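Handheld grippers vs. teleop for folding and packing demos?
Forum: Manipulation and Teaching – 5 replies

flelumness
We need to teach one arm to pick up flat cardboard pieces and stand them in a tray. So far I have 18 demos done over remote control with a leader arm, and each one takes forever. Has anyone switched to handheld grippers for this kind of task? Do the policies hold up?

ghaffari_lab
Switched in September and would not go back. A new person gets usable demos the same morning. With teleop it took our people 2 days to stop bumping the table. We have 696 handheld demos now and threw out more than I'd like, mostly from moving too fast.

Vitari
I'd be careful. Your hand can do things the arm can't. We recorded a nice set by hand and then found that a lot of the wrist angles were out of reach for our arm. Teleop is slow, but every demo is one the robot can do.

ghaffari_lab
That's a filtering problem. Run the paths through your arm's kinematics before training and drop the bad ones.

Vitari
Sure, if you have demos to spare. He has 18.

nastivent
Somewhere in between here. We use handhelds for the pick and teleop for the final placement, where contact matters. Tips for thin cardboard: grip it low, close slowly, and hold still for a second before you lift. Check your tracking too – if a sleeve covers the marker you lose the pose and the demo is junk. I'd do 10, train something small, and look at where it fails before recording more.

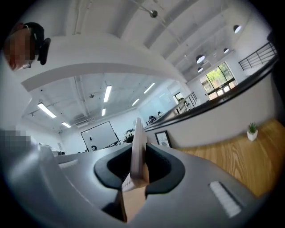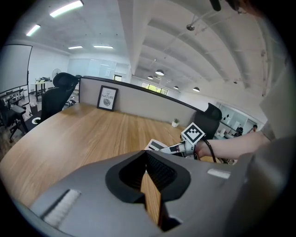
First: cardboard in the gripper. Second: the marker on top of the other gripper.

flelumness
Thanks, that helps. What size marker do you print? Ours drops out past arm's length and I can't tell if it's the size or the lighting.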